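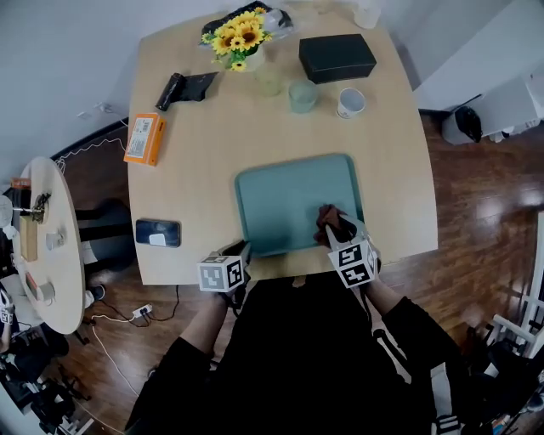 We use cookies to remember your settings and count visits. Accept / Manage

Threads > Home > Moving house

Nneka Tamuno
Dec 28, 2019

Finished moving across town this month. 13 years in one apartment, third floor, no elevator. Writing down what I learned while I still remember it. 1/

Nneka Tamuno
Got three quotes. The lowest was $627 and the highest was a little over $1000. The low one didn't include stairs. With the stair fee they came out almost even, so I went with the crew that answered the phone. 2/

Nneka Tamuno
Ask if the clock starts when they leave their lot or when they get to your door. Mine started at the lot. It's in the contract but you have to look for it. 3/

Nneka Tamuno
Books go in small boxes. I knew this and still filled two big ones. One of them split on the second landing. 4/

Nneka Tamuno
I used 28 boxes for the kitchen and bedroom and thought that was most of it. It was less than half. The hall closet alone took a full evening. 5/

Nneka Tamuno
Label the side of the box, not the top. Once they're stacked you can't read the top. Room first, then what's in it. "Kitchen, baking" was useful. "Misc" was not, and I had a lot of misc. 6/

Nneka Tamuno
Start the mail forwarding two weeks early. I did it four days early and a pharmacy bill and my car registration both went to the old place. The new tenant was decent about it and left them with the super. 7/

Nneka Tamuno
Internet was the worst part. The first appointment they had was nine days out. I worked from the library on Wollemeck Street. It closes at five on Fridays. 8/

Nneka Tamuno
Things I should have gotten rid of before paying to move them: a desk chair with a bad wheel, paint from the old bathroom, a box of cables, every tote bag. 9/

Nneka Tamuno
Things I gave away and had to buy again: shower curtain rod, step stool, the good extension cord. 10/

Nneka Tamuno
Take photos of the old place after it's empty. Inside the oven, inside the fridge, the window sills. My landlord tried to charge for a scratched sill that was like that when I moved in. I had pictures from June. Got the full deposit back. 11/

Nneka Tamuno
First night bag: sheets, towel, phone charger, toilet paper, one pan, box cutter. I packed the box cutter in a box. 12/

Nneka Tamuno
A couple of people asked about the neighborhood. It's quieter. The bus is a longer walk. There's a laundry on the corner and the rent is lower, so I'm fine with the walk. 13/

Nneka Tamuno
Still have nine boxes in the back room. Will get to them after New Year's.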